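About us

Preda is a small company for table and kitchen goods. We are ten people, and we work from one house in Pirevdale, where the ground floor is the shop and the upper floor is the kitchen and the office. Tetsuya Takeda founded the company after he had worked for 6 years at a store for household goods in Ichikawa. In that time he wrote down every complaint that customers brought to the counter. The notebook had 148 entries. Most of them were about lids.

From this notebook comes our way of choosing. We do not make things. We buy cups, jars, lunch containers and glasses from several makers, and before we sell them we live with them for a season at our own table. It is a normal table, with the usual mugs, tissues and snacks on it, and the new things must find their place between these. 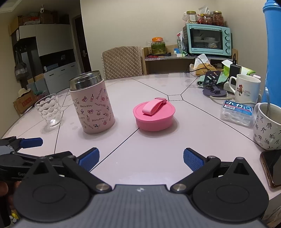

Takeda says that a lunch box must first be good at breakfast, when people are in a hurry and the table is already full. If it takes too much room there, it will stay in the cupboard, and he would not sell such a thing to his sister.

What we look for

A lid should open without a fight and close without a second try. A strap should be comfortable also for a person who wears gloves in winter. We wash each item 100 times before we decide, by hand, because many of our customers have no dishwasher. We are also not afraid of cheerful things. Pink is our most requested color, and Hello Kitty jars and canisters are asked for by adults as often as by children. With glass we are strict about the rim, and we return a delivery if we find chips.

For jars with a carrying strap we have one more rule. The strap must be easy to take hold of when the jar stands on the table, and the part where it meets the lid must be simple to clean.

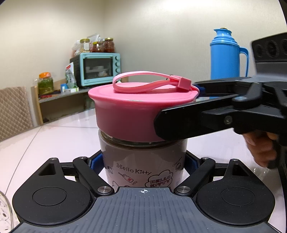

The Wustska shelf

Next to the door of the shop stands the Wustska shelf. It has the name of the street where we had our first room. On it we put single pieces, last year's prints and jars without a lid, at a lower price. Customers may also bring a lid from home and try if it fits. In July we empty the shelf completely and give what is left to the school kitchens in Pirevdale.

Visit us

The shop opens at 10 in the morning. Please ring the bell if the door is closed, we are then upstairs in the kitchen and will come down. Spare lids and straps can be ordered at the counter, and delivery takes about two weeks.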